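Bench notebook, Lelto workshop, back half of the room
Friday, February 21, 2020

Starting a fresh page for the steel table, and I'm putting it all in one place this time, as the last notes on it are spread over four or five pages going back to October and I had a miserable time finding them this morning. If you came looking for the Mesine shelving notes, they're in the other book, the one with the taped spine.

So, the table. We've had it since the Tahiri room was cleared out, and I have grown very fond of it, in spite of the glare. It wipes down in no time, it doesn't hold a stain, and you can slide things along it without snagging on anything. What it does do is ring like a bell when you set something down hard, and it has a small wobble at one end that comes and goes depending on where it stands on the carpet. I turned the foot on that side by 2 turns first thing today and pushed down on both ends with my palms. Better, I think. I'd like somebody else to lean on it before we call it done, as I'm probably inclined to be generous after a half hour on my knees.

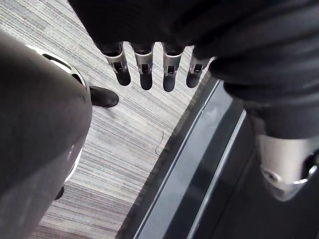
Carpet is the next item, and I know I've gone on about it before. A table foot sinks in a little the first day and a little more over the week, so a leveling job done on Monday is an old leveling job by the end of the week (I wrote nearly this same sentence in October and then did nothing with it). Anything with a hard shell ought to get a wipe while we're down at that level with a cloth anyway – the big rounded gray panel has small scuffs and specks on it, mostly toward the upper curve, and I'd like to know which are marks and which are only dust. Soft cloth, plain water, no spray. The spray we have is the Zekex one for the steel and I wouldn't put it on anything painted or coated until we've tried a corner.

I looked up the hard pads for under the feet. The catalog number is 3329 and they come in packs of 4, so one pack does the table exactly and leaves us no spares. I've put two packs on the list. If they turn out too slippery on the carpet we can use them under the low shelf instead, which could do with lifting a bit so that a vacuum nozzle fits along the bottom edge.

Then there's what goes on top. I've been trying to keep to the rule that the table only holds what is being handled that day, and everything else goes back to the shelf or into a bin. It's a good rule and I break it as often as anyone. Snack cans are the worst for it, being light and cheerful and easy to leave standing about, and a tall one goes over at the least bump. 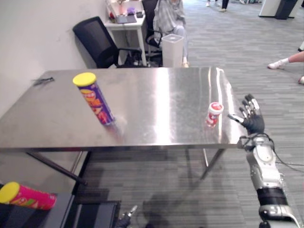 My thought is to give the tall things a home of their own, a shallow tray with a lip, lined with some of that rubbery drawer liner so that they stay put. I measured up for one at 700 mm long, and that would sit along the back of the table and still leave plenty of room at the front to work. It doesn't need to be pretty. There's an offcut of something suitable behind the door, if it hasn't been claimed, and if it has, please tell me and I'll go find another – I'd sooner know before I start sawing.

Small items want a dish. Pens, clips, lids, all the bits that end up pushed to the far end of the table and stay there until someone needs exactly that one. I'll bring a dish from home, the blue enamel one with the chip in it.

Still to do: pads when they arrive, tray, wipe test on the gray panel, check the wobble again after the weekend. The glare I have no real answer for yet. A cloth on the table would fix it, but then we lose the sliding, and I like the sliding. Maybe a matte mat over one half only, and see which half people drift toward.

Vacuum bag is nearly full, new ones are under the sink.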